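Two Arms and a Table

By Refugio Ponce
March

The first thing you notice about the Fovine kit is how much of it there is to put together. It comes in one box, heavier than it looks, and when I opened it on my dining room floor on a Wednesday evening I found 346 fasteners sorted into little paper envelopes, two arms in several pieces each, a rail to mount them on, and a booklet with drawings so small that I went looking for my other glasses. I am fond of kits. I built radios as a kid and a rather bad grandfather clock as an adult, and I still managed to put one of the shoulder joints on backward and had to take it off again on Thursday night with my coffee going cold beside me.

I say all this because the people at Fovine like to describe the thing as ready in an afternoon, and I suppose it might be, if your afternoons are longer than mine. It took me the better part of three evenings. They were pleasant evenings, mind you! The parts fit well, the screws go in straight, and the cables are generous, maybe too generous, so that you end up with loops of black cord that want a clip or two more than the box provides. By the end of it I had a pair of robot arms standing on a bench and a strong desire to call somebody over to look at them.

What do you do with two arms at home? That question has followed this sort of product for years, and Fovine's answer is a set of chores it calls lessons. You buy the kit, and then you choose from lessons prepared by a small partner company named Barar, each of which teaches the arms one kind of job. There is one for stacking cups and one for folding washcloths (I have opinions about that one, which I'll get to). The lesson I spent the most time with is called Snack Drawer, and it's about as humble as a robot's life gets. Packaged snacks go on the table, a basket stands nearby, and the arms are supposed to get the one into the other.

I liked it immediately, and for a reason that took me a while to put my finger on. Wrappers are terrible things to pick up. They crinkle and slide, the light bounces off them, and no two lie on the table in the same shape. A wooden block will forgive a clumsy hand. A candy wrapper won't. If you have ever tried to get the last packet out of the bottom of a bag while wearing winter gloves, you have a fair idea of what these grippers are up against.

The lesson arrives with 30 practice rounds already loaded, and you are encouraged to add your own by steering the arms yourself. I added plenty. You sit there moving the controls, squinting and leaning in your chair as if that would help, and you come away with a new respect for your own thumbs. Go gently on the squeeze, is my advice. Come in from the side if something else is lying close by, and give yourself more room than you think you need around the basket.
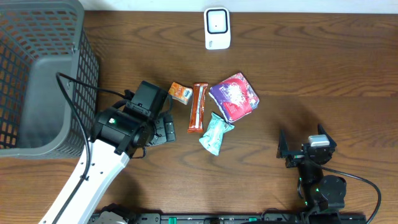
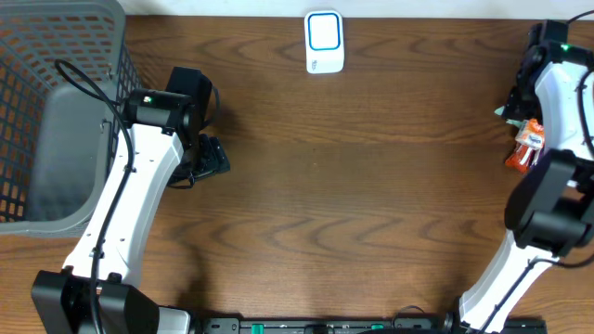

Snacks, basket and a good deal of black cable: Snack Drawer at work.

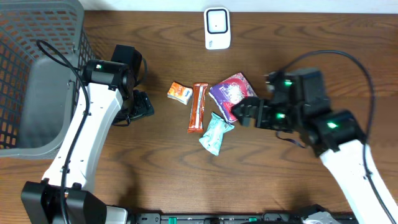
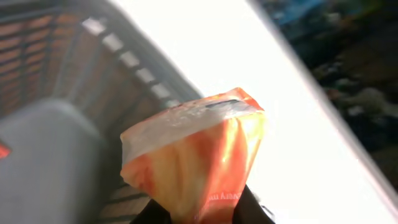

Now, as to whether you should buy one. The price is nearly $400 for the lessons alone if you take the full set, and the arms are a good bit more on top of that, so we are well past the impulse purchase. For comparison I borrowed the Saliba, a single-arm kit that costs less and goes together faster. It's a sweet little machine and I would happily hand it to a beginner. But with one arm you are always waiting for it to come back from wherever it went, and after a week with the pair I found that hard to go back to. There's also the Kulness, which several readers have written to me about and which I haven't been able to get my hands on yet. I'll keep trying.

My complaints are mostly small ones. The booklet needs bigger drawings. The software asks you to name every practice round before it will save it, so that I now have a long list of files called things like "better" and "better again" and "Tuesday no good." The washcloth lesson, which I was most excited about, left me with something closer to a nest than a square, and I tried it with thick cloths and thin ones and my wife's good ones (sorry, dear). Barar tells me a revised version is on the way and will be free to anyone who bought the first.

The arms are quieter than I expected – I could listen to the ballgame over them – and they are patient in a way I am not. I've been running Snack Drawer most mornings with my breakfast, changing the layout a little each time, turning a packet over or pushing two closer together to see what it makes of them. Some mornings go better than others. My neighbor's kids have started to come by before school to watch, and they've asked whether it can do sandwiches. I told them to write to the company.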